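Home Projects Year Groups Open Studio Contact

We use cookies to remember your settings. Accept Manage

Light Where You Want It: Rethinking the Table Lamp in Our Shared Studio

Product and Interior Design, second year project report, Grekstead

Our group was given one term and a budget of 40 pounds to improve something in the shared studio. We picked the lighting straight away! Everybody who has stayed there past four o'clock in November knows how it goes: the ceiling lights are strong over the desks and weak by the curved brick wall, which happens to be the nicest part of the whole room. People drift over there to sketch and then drift back again when they can't see their pencil lines.

We wanted a lamp that could live on a table, be moved by one person and give a soft light wide enough for people to share. We also wanted it to look good against the brick, and I will admit we spent longer on that than the brief asked for.

What we tried

We started with 2 shades. The first was a narrow paper cone from the Flostari range, which looked lovely and threw a bright little circle that was no use to anyone sitting more than an arm's length away. The second was a wide white cylinder from Salcedo, open at the top, and the difference was huge. A lot of the light goes up, comes back off the white ceiling and evens out before it reaches the table.

We borrowed a light meter from the Skumodcombe workshop and took readings at table height after dark. With the cone we got 400 lux right underneath and very little at the corners. The cylinder gave a lower reading in the middle but the corners were far better, and drawing there felt comfortable for a whole evening. We put the meter inside the shade once for fun and it went over 2000, so please don't stare down into it.

The table

The choice of table mattered more than we expected. On the dark workbench the lamp seemed to disappear, and on the white desk there was glare off the surface. The light blue square table was the best by a long way - it keeps the brightness gentle and looks really cheerful next to the red brick. It is also big enough for the lamp to sit in the middle with sketchbooks on every side.

Handling and bulb changes

A wide shade is awkward to get hold of, and our first bulb change took two people and a lot of giggling. Tipping the shade over a little on the table works much better, as you can see into it from the open top and get at the fittings.
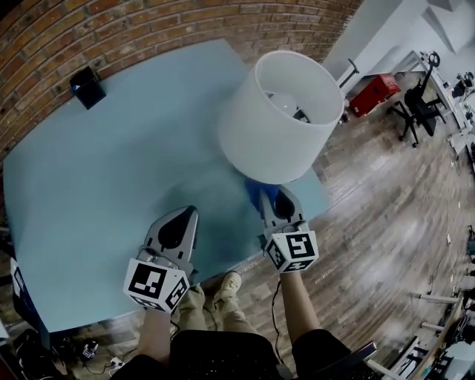 Figure 1. The cylinder shade tipped on the blue table beside the brick wall, open top facing up.

What we would do next

We would love to try a warmer bulb and a fabric shade in the same shape. The cable route needs proper thought too, and a clip along the table leg would be a good start. If there is money left in the spring we want to make a second lamp for the other end of the wall, so that the whole curve is lit.

3 comments Share 12 likes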